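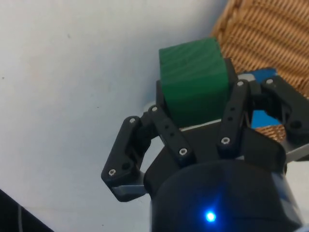 Wrist view, green cube in the gripper

Tagged: Grippers & Manipulators, Learning from Demonstration, Beginner Friendly
4 min read

Do I keep the clumsy grasps or throw them out?

Posted by Humaira Janjua, 1/26/24

Hello everyone, long-time reader and first-time poster, so please be kind! I have been collecting pick-and-place examples for a small policy at home in the evenings, driving the arm by hand with a Jekow controller and saving everything from the wrist camera. I have 1568 episodes so far, which felt like a mountain until I started reading what other people train on.

My trouble is with the cube. The picture up top is a pretty typical still from my set. The cube sits tilted in the fingers, so you get the top face and the front face both, and it's up against the dark back plate. I have plenty of grasps like that. I also have some lovely square ones where I was patient and lined everything up, and then a whole pile where I came in too fast, bumped the cube, backed off, and tried again before I got hold of it.

My husband thinks I should delete every one that isn't neat, and he may be right, but it breaks my heart a little because that's many evenings of work. If I kept only the neat ones I'd have far fewer. Does a tilted cube in the fingers teach the model something bad? And what about the ones with a second try in the middle? I don't want to end up with a robot that thinks bumping the cube is step one.

One more thing, while I'm here. The background in my shots is mostly plain white with a bit of wicker and something blue behind the gripper. Should I be changing that around, or leaving it alone until the basic task works?

Thank you so much for reading all this. I know it's long.

14 comments · 6 shares

Viltetti
Accepted by the poster

Welcome, Humaira, and please don't delete anything yet! Even if you decide not to train on an episode, move it to another folder and leave it there. I cleared out a batch once to save disk space and spent most of the following February collecting nearly the same thing over again.

On the tilt, I wouldn't worry. If the cube gets picked up and put down where it should go, a tilted grasp is a perfectly good grasp, and your arm is going to end up in that position on its own sooner or later. A model that has only seen square grasps can get quite lost the first time the cube comes in crooked. So keep those, and do look at the placing part of each one, where a tilt can make the cube land on its edge and tip over. If it tips away from the target, I'd mark that episode as a failure even if the pick was beautiful.

The retries are a little trickier. There are two kinds in my experience. In one kind you miss, you open up, you back off and you come in again from a better spot. That's recovery, and I love having it in the set. In the other kind the person driving gets flustered and hovers, or wiggles back and forth for a while deciding what to do (I do this constantly when the phone rings). Those long pauses did more harm to my results than any crooked cube. My arm learned to hover too, and would just hang there over the table as if it had forgotten why it came. Trim the pauses if your tools let you, or set those episodes aside.

What I'd do with your 1568 is give each one a simple tag: clean, recovered, hesitated, failed. Train once on clean only, then once on clean plus recovered, and run both from the same starting spots. It's dull work, but put some music on and it goes by.

As for the background, get the task going first, then start moving things around a few episodes at a time. Do move the cube's starting spot right away, though. Have you been putting it back in the same place each time? Most of us do without noticing.

Helpful (9)

travine_shop

keep them all, more data is better. I had 3484 and it still wasn't enough lol

Helpful (1)

Bukhari

I'd mostly go along with Viltetti, with one small difference. I kept the hesitated ones in for my first training run and it wasn't a disaster, only slow. My set was 2883 episodes of blocks and cups, so perhaps the good ones drowned them out. With a smaller set I can see it mattering more.

Also, please check that your gripper command is saved along with the pictures and at the same rate. I had a lag between the two and my fingers closed late every single time. I blamed my driving for weeks, poor me. Pick one episode, step through it slowly and see whether the close command lines up with the moment the fingers start to move.

And your green is a good choice for a cube, nice and easy to tell from the black of the gripper. Let us know how the two runs compare!

Helpful (5)

Humaira Janjua

Oh my goodness, thank you both. Yes, I have been putting the cube back in the same place, I'm embarrassed to say. Nothing has been deleted, and I've started tagging tonight with a pot of tea next to me. Bukhari, I'll step through one for the lag before I do any training and post what I find in the comments.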